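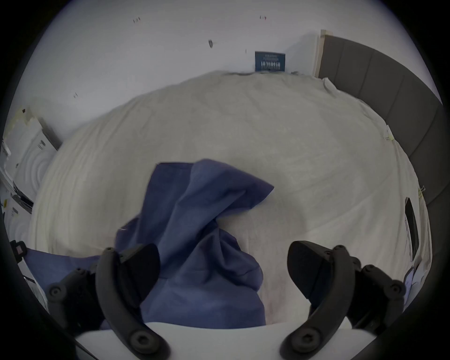
Can a person still ask for the grant after the last day of work?

The fund accepts letters for six months after the closing date, if the person has worked in the trade for at least one year.

My mother read these two sentences to me from the leaflet, and then she read them again, more slowly, as if the second time they could say something different. She had worked at Berkel for nineteen years, first in the cutting room and later at the long table where the coats were finished. Now the department store which bought most of the coats was closing, and Berkel was closing after it.

"It is for people with small children," she said. "You are not small."

I was sixteen. I told her that the leaflet said children under eighteen, and she put it under the sugar bowl, where we kept the papers we did not want to see.

The winter coats

In January the factory had still been full of work. Gisari, the store, had ordered 2649 winter coats, and the women stayed until eight in the evening to sew the linings. My mother came home with blue threads on her sleeves. She was tired and in a good mood, and she talked about new shoes for me and a new stove.

The coats were delivered. The money for them did not come. In spring the director stood on a chair and explained that Gisari owed money to everybody, also to the bank, and that Berkel was only a number on a long list. My mother said he spoke well. Afterwards he went to his office and the women returned to their machines, because there was a small order from Villaseñor to finish, aprons for a hotel, and it had to be done properly.

On the last day each of them could take home one coat. My mother chose one which was too big for her. I understood later that it was for me.

She wrote the letter to the fund on a Sunday-quiet evening, with a pencil first. She wrote that she had one child, that the rent was 720 and that she had 67 left in the bank after paying it. Then she rubbed out the 67.

"It is not their business," she said.

"It is exactly their business," I said.

We did not speak for an hour. When I came back to the kitchen the number was there again, this time in ink, and she was looking for a stamp.

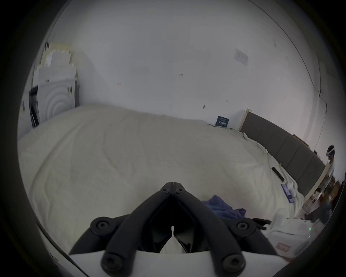

The answer

The Ider Fund answered after three weeks. The envelope was thin and my mother said that a thin envelope is always bad. She left it on the table and peeled potatoes – many more potatoes than two people can eat.

Finally I opened it. They would pay 1000 for my school things and for the rent of one month, and there was a telephone number if she wished to talk with somebody about new work. At the bottom a person had added by hand: "My aunt had a Berkel coat. It lasted twenty winters."

My mother dried her hands and took the letter to the window. She read only the part written by hand.

"Twenty," she said. "Which model, I wonder."

Then she called the number to ask.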